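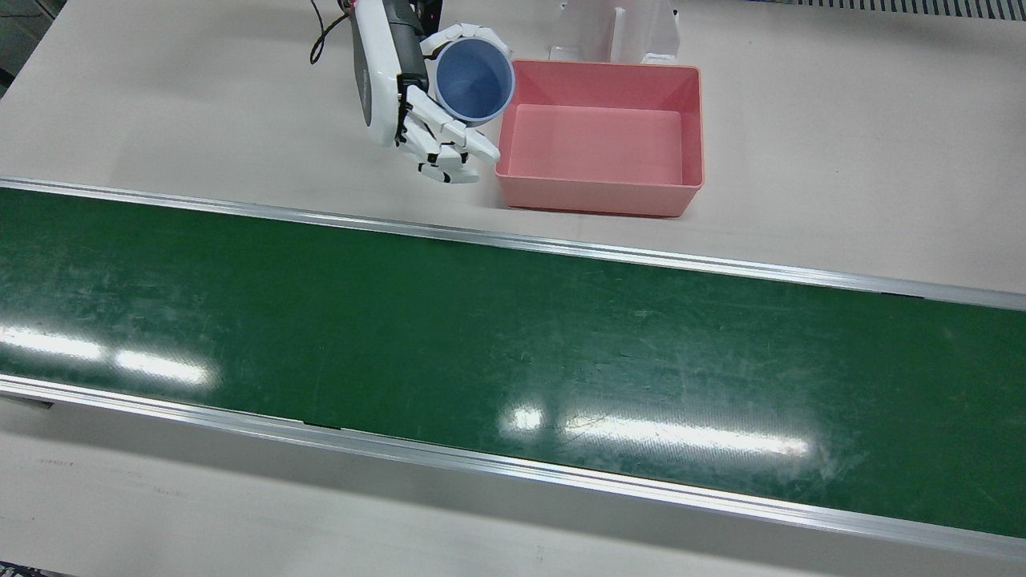

Hortensia Sotelo
October 2024

I changed my phone from the Cordale 2 to the new Bonden this week. Some notes for people who are thinking about the same thing. 1/6

The price was $397 with my old phone traded in. The shop gave me $50 for it, less than I hoped, but the screen had a scratch in the corner.

Battery first. With the Cordale I had to charge at lunch. The Bonden goes until I sleep, with about two hours of maps on the way to work and home.

The colour of the display is a bit too warm for me. You can change it in Settings, under Comfort -- it took me a long while to find this menu.

What I don't like: the chip gets warm when I make a video call. My cousin has the Iltach with the same chip and she tells me hers does it too. Maybe an update will help, they promised one for January.

Somebody asked about moving the messages. I used the Taipe app and everything came over except the voice notes. Please save those on a computer before you erase the old phone. I did not, and I lost the ones from my aunt.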